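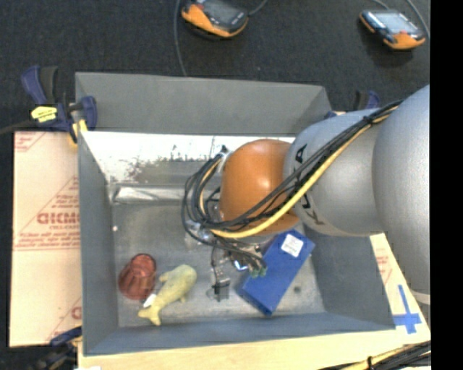 Bin with sloped walls, on the light wooden platform.

November, notebook page continued. Wheat paste, second recipe.

The paste from last week is finished and I will not make it again in the same way. It was good on the first day, on the second it became watery at the top, and on the third it had a smell. I kept it in the fridge in the jar with the blue lid, and I think the lid was not clean inside. Please, whoever uses this jar after me, wash also the rubber ring.

New batch started at 9.20. I used the Talik flour again, the white one. The brown bag of the same mill is for bread and leaves small dark points in the paste, which are visible later through thin paper. Mixture: 120 g of flour in 500 ml of cold water, stirred and left to stand before any heating. Last time I did not let it stand and there were lumps that I had to press through the sieve one after another.

Cooking on the small plate, lowest setting, stirring always in the same direction (I don't know if the direction is important, I was taught so and I do it). It became thick suddenly after 14 minutes. I continued until the colour changed from white to something more like wet glass, then took the pot away and put it in the sink with cold water. A skin came on the surface while I was looking for the sieve. Next time the sieve must be on the table before.

Through the sieve twice. The second time almost nothing stayed in it. Thinned one half with water for the Sernuler paper and kept the other half thick for the boards.

Test strips, Sernuler paper on the Debnath board:

Strip A, thin paste, brushed on the paper only. Wrinkles at one corner, otherwise flat.
Strip B, thin paste, paper made damp before with the sponge. Very flat. Slow to hold, it was possible to move it for a long time.
Strip C, thick paste, dry paper. Bad. The paper stretched in one direction and a bubble stayed in the middle which I could not push out with the bone folder.
Strip D, thick paste mixed with a little PVA. Holds at once. But it cannot be opened again with water, so it is forbidden for the Jorkuletti albums in any case.

All strips under the press between felts at 11.40, with the grain of the paper parallel to the grain of the board. I wrote the letters on the back with pencil. In the last series I wrote them with ink and they travelled into the felt.

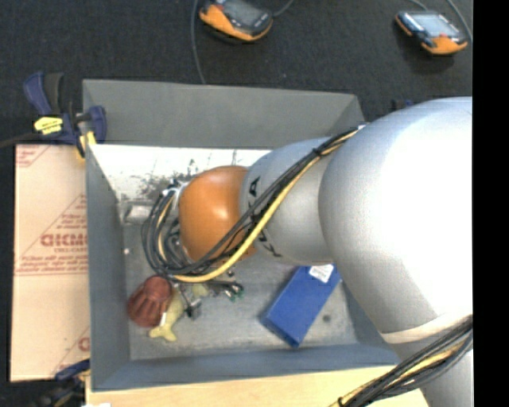
According to the remark added in pencil beside strip C, the bubble comes from the brush and has nothing to do with the thickness of the paste: one should begin in the middle and go out to the edges like a star, and wait until the paper has stopped growing before laying it down. The remark also asks why there is no strip with the grain crossed, as a comparison.

Both are fair points. I brushed C from left to right, as one paints a door, and I did not wait. I will repeat it as strip E with the star, and make F with the grain crossed even if I know it will bend.

Strips A and B taken out at 16.00 to change the felts. B is still cool to the hand, so not dry. Back in the press until it has had 7 days in total. The rest of the thin paste is in the new jar, second shelf.

To order: felts, one more flat brush, Debnath board in the thinner quality.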